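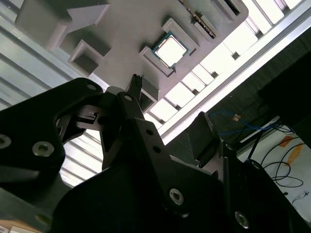
Page last changed: June

Search this book

Chapter 4. Whose Job Is Left?

Reading time: 9 minutes

Most writing on workplace automation begins with a promise. The machine will take the dull part of the job and leave the interesting part to the worker. Students should treat that sentence with suspicion, and this chapter gives them some tools for doing so. The first is simple: ask who decided which part was dull.

Take the repair and refurbishing of desktop computers, the trade we follow through the first half of the chapter. At Vamcombe, a refurbisher that agreed to let us read its shift records, the bench technicians used to open a machine, pull what could be reused, test it and sign for it. When the company brought in robot cells under a contract with Herkex, the proposal listed 426 separate hand movements as "suitable for transfer." Signing for the work was not on the list. It stayed with the technicians, who now put their initials to parts they had not handled. 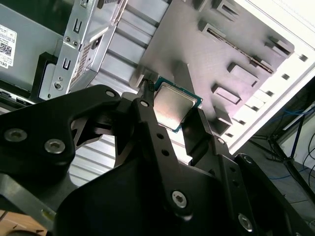

Skill is the word that causes the most trouble in this field. Managers tend to use it for whatever the machine can't do yet, so its meaning shrinks each time a new cell is installed. Lifting a processor is a good case. A technician learns to take it by the edges, and a gripper that pinches the square of metal and green board between two fingers is making the same kind of hold. Before the cells arrived, Vamcombe's pay scale counted that hold as skilled work. Afterward the scale was redrawn and the hold dropped off it, although the chips were no less fragile. What had changed was who, or what, was doing the holding.

The technicians' new duties went by the name "cell support." They loaded trays, cleared stoppages and wrote up faults — mostly in the last half hour of a shift, when the log had to be closed. Two of those duties appeared in the job description. The rest grew up around the machines and were never priced. Economists who measure output per worker will miss this kind of labor completely, and a good many have.

None of this proves the cells were a bad purchase. A Furtado survey often handed out at trade meetings claims that 100 percent of the sites it covered were "satisfied," but the form went only to the people who had approved the spending. We would like to know what the Saturday shift thought.

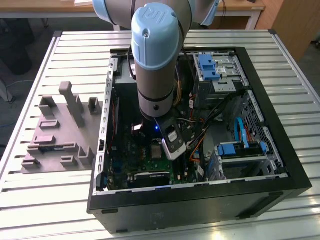 Gevard takes a different view, and objects that a chapter like this one makes the old bench sound better than it was: "I did that work for years and my wrists still hurt. If you want to be skeptical, be skeptical about the good old days too." The objection is fair, and section 4.2 takes it up at length. Sore wrists are a cost, and they rarely showed up in the books either. Still, relief from strain and loss of standing can arrive in the same delivery, and a worker may have reason to welcome one and fight the other.

Before reading on, write down one task from a job you have held that your employer would have called routine. Keep the note. You will need it for the exercise on job grading.

Related sections
Chapter 3. Counting Work That Has No Name
4.1 The Bench Before the Cell
4.2 Strain, Injury and the Case for Machines
4.3 Who Signs for the Part?
Chapter 5. Pay Scales After the Contract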